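Big news from my little kitchen, friends: Yurt is open! If you've been following along, you know I have been pestering Necati Ertürk to sell his pistachio cake by the slice for ages (he used to bake it only for birthdays and the odd lucky neighbor), and as of Wednesday he's doing exactly that. The counter is on the ground floor of the old Tralex building, right by the bus stop, and it opens at 2 every afternoon until the trays are empty.

I went on opening day with my youngest and we waited in line for 13 minutes, which felt like nothing because the whole sidewalk smelled like warm butter and orange peel. Necati made 80 slices and they were gone before dinner. I got the pistachio, she got the chocolate tahini, and then we swapped, and then I wanted mine back!
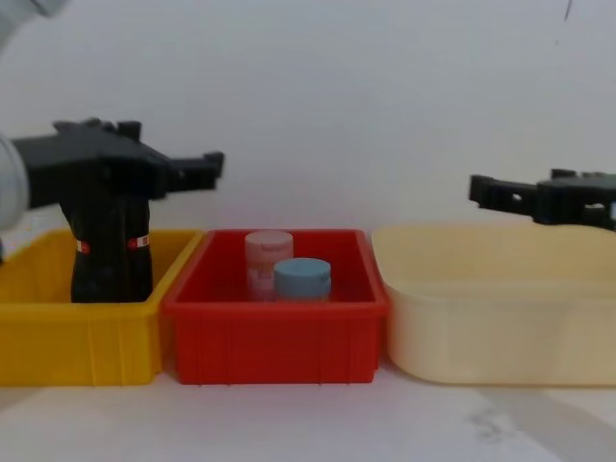 A yellow plastic bin, with a tall black item standing in it.

The menu is short for now. Pistachio cake, chocolate tahini cake, a semolina cake soaked in lemon syrup, and one dairy-free bake that changes with whatever fruit looks good. Last week's test batch was sour cherry with an almond crumb, and I'm still thinking about it. He uses oat milk and a splash of vinegar in that one, same as I do in my vanilla cupcakes, so of course I felt very smug. A gluten-free version is coming in June once he finds a flour blend he likes. He's picky. I've tasted four of them and thought they were all fine.
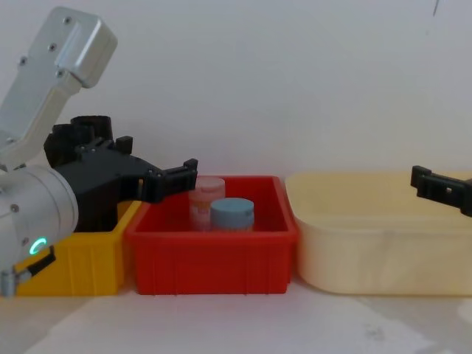 Slices are $6 and a whole cake is $34, and you'll need to order whole ones two days ahead. You can do that at the counter or through the Savico app, which also has pickup at the Civport farmers market on weekends. Bring your own box if you can, he'll knock a little off the price. Oh, and there's tea! Strong, in the small glasses, with as much sugar as you want.

I did ask for the pistachio recipe. He laughed at me. I'm working on my own version and will post it once the middle stops sinking.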